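Camera placement and sorting rules for teleoperated demonstrations of ribbed glass objects

Community Help > Data Collection > Manipulation

Posted by Seon-mi Ko

Our laboratory is preparing a set of demonstrations for a policy that is to handle ribbed glassware and a slender black stand on a wooden surface. The plan calls for 600 accepted episodes. At present 177 have been recorded, and 63 of those have been set aside by our reviewers, who do not agree on the grounds for doing so.

Guidance is requested on two points. First, is a fixed camera necessary when each gripper already carries one? Second, should an episode be retained when a glass piece is lying on its side? The views under discussion are attached, two from the grippers and one from the fixed camera.
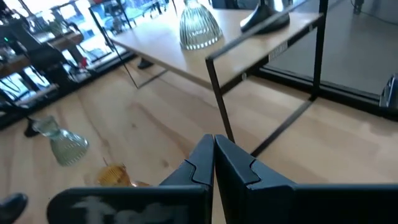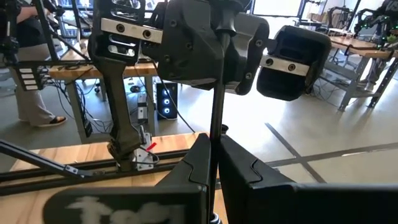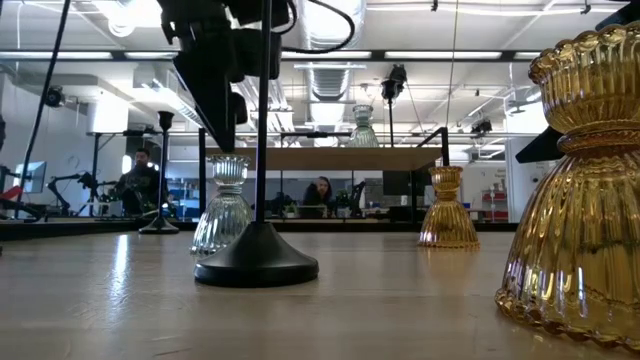 Replies

Tymofii Tkachenko

The fixed camera should be kept. In the second view the thin black rod runs from the bottom to the top between the fingers, and neither end of it can be seen. A policy trained on that view alone has no means of learning how far the base is from the table. The third view shows the domed base of the stand together with the glass near it, and it supplies the missing distance.

With respect to glass on its side, we advise retaining such episodes under a separate label. The first view, with the green shade tipped over and the amber piece partly hidden by a finger, is a valid starting state provided that the operator's instruction mentions it. At Torkton we recorded 1120 episodes of a comparable task and initially removed every one with a tipped object. The resulting policy stopped moving whenever it met one. Restoring the episodes required a second review of the full set.

Reviewers should be given one written rule and should apply it before viewing the outcome of the episode. Please also note the following:

Clear glass is the most difficult to annotate. Assign it to two reviewers.
Record the position of the window blinds at the start of each session. Strong daylight appears in both gripper views.
Do not change the fixed camera's exposure in the middle of a session.

Hnat Dovhaniuk

Wrist cameras were sufficient for us, but our objects were cardboard boxes. I cannot comment on glass.

Vira Bilyk

I concur with the reply from Mr. Tkachenko, with one reservation. People are visible in the background of the fixed view. Before the set is shared outside the laboratory, written consent should be on file for each of them, or the upper part of the picture should be masked. Masking must be applied identically to all episodes, including those already accepted. Our office completes this step every Monday, ahead of the weekly export.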